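Reading room inspection – portraits and letters of the royal period
Villanueva House, Wedham
Checked by: Rogério Figueiredo
Date: Jun 25, 2021

Comments are written under each point. Where I write "OK" I looked at it myself. Where I write "open" somebody must still do the work.

1. Door and lock of the reading room
OK. The key turns well. The second key is still with the office and should come back to the cabinet.

2. Temperature and humidity
Open. The Flunumix meter on the north wall shows 67 percent humidity. This is too much for parchment. In January the same meter was showing a good value, so I think the dryer has to be cleaned. I did not open the dryer, it needs the technician.

3. Light on the portraits
OK for the king and the queen. The curtain near the portrait of the young duke does not close completely and the sun comes on the lower corner in the afternoon. Open until the curtain is repaired. Please do not hang a paper there with tape, as was done the last time. The tape left a mark on the window wood.

4. Wall hooks and wires
OK. I pulled every wire softly. The big portrait of the king on horseback has two hooks and both are firm. The label under it gives the year of his coronation, but it stands where the visitor expects the year of birth. This is not a safety matter – I write it only because I was asked about it by a visitor while I was checking.

5. Showcase with the marriage contract
Open. The glass is good, the small lock is not. It can be opened without the key if one lifts the lid a little on the left side. The contract should go to the storage until we have a new lock from Gekimton. I have put the order form on the desk.

6. Royal letters, boxes and shelves
The list has 471 letters. I compared the list with the boxes and nearly all are in the right place. The exceptions are 6 letters to the king's sister, which were in the box of the ambassadors. I moved them back and wrote the move in the blue book. The lowest shelf is too close to the floor for a room with water pipes. Open, and I have said it also in my earlier report.

7. Fire extinguishers
OK. Both have a valid sticker. The one behind the door is difficult to see when the door is open, so a sign on the wall would be useful.

8. Emergency exit
OK at the time of my visit. The path was free. The chairs from the lecture about the royal tombs are now folded against the other wall and they must stay there.

9. Food and drink
OK. No drinks at the tables. The notice is only in English and we have many readers from abroad, a second language would help.

10. Reproduction seals for school groups
OK. The wax seals with the king's arms have no sharp parts. One of them lost its ribbon. The children are allowed to touch these, but the original seal remains in the showcase at all times.

11. Floor and carpets
Open. The carpet edge in front of the family tree is lifted. A person who looks up to read the names of the grandparents can easily fall there. Fix this first, before the other open points.

Still open: 2, 3, 5, 6 (shelf only), 11. I will return when the technician has been here and check only these.

Signed,
R. Figueiredo

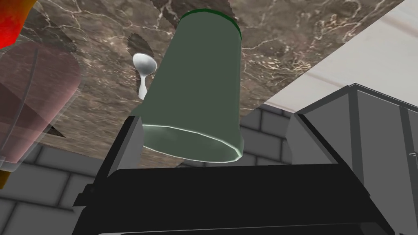 Can a reader still ask for the marriage contract when it is in storage?
Readers can ask for it at the desk, and it is then brought to the table and read with a member of the staff present.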